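Trinbridge Institute of Education
Supply Teaching in Primary Schools: Session 2 Handout
Tutor: Amna Minhas

Leaving a record for the class teacher

A supply teacher is responsible for the class until the last pupil has been collected. The written record should be left on the teacher's desk and should cover work completed, work not attempted and any change to the timetable. Opinions about individual pupils should be kept out of it. 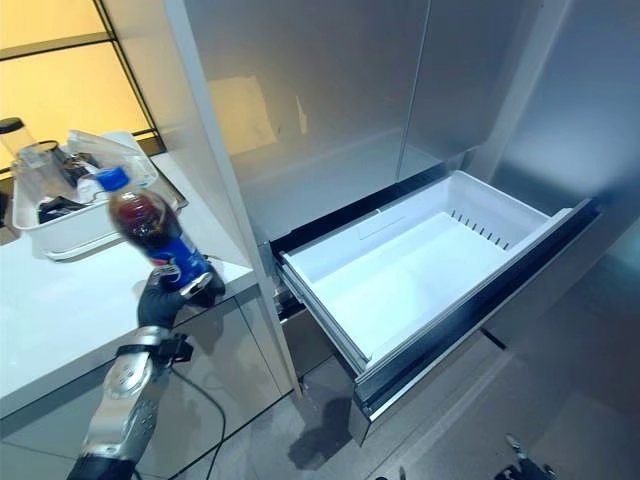
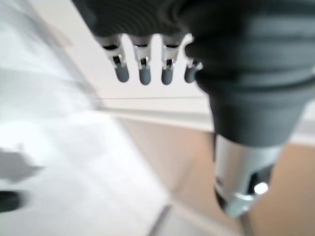 Where marking has been done, initial each book and follow the school's own marking code. In the Sallidholm survey, 462 class teachers were asked what they most wanted to find on their return; 192 named a list of unfinished work. Bozkurt (chapter 2) discusses these replies in full.

Accidents and illness are entered in the school's own book, never only in the handover note.

Task for next session: write a handover note of around 40 words for the Bronari Primary timetable issued in May. Bring two printed copies.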